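Lornano's swap shop is back in September, and I'm so ready!

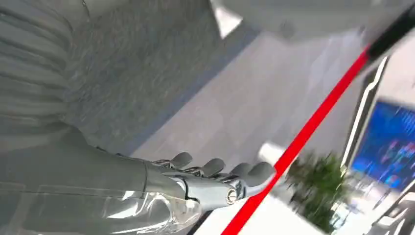

Last year we got over 2,000 visitors (my feet still hurt), so doors stay open till 5 this time.
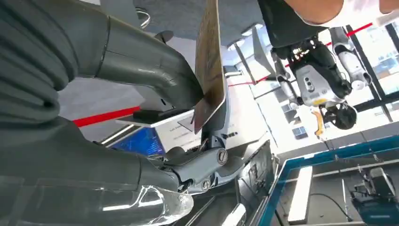 A flat board with a mottled brown surface.

Zastus is lending us the big hall, and Soomro Bakery is doing the buns again – get there early for those!
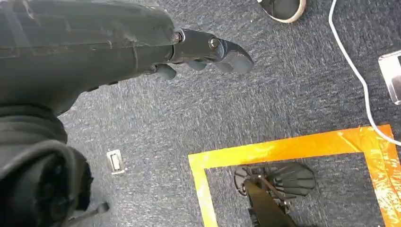
Entry is 2 dollars, kids free, and you can drop off your stuff the evening before.

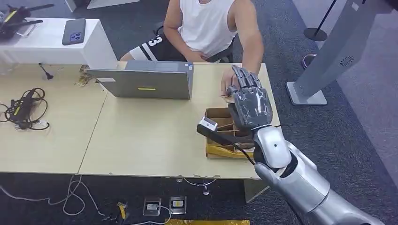
Open cardboard box with dividers, on the desk.

Posted 2024-07-04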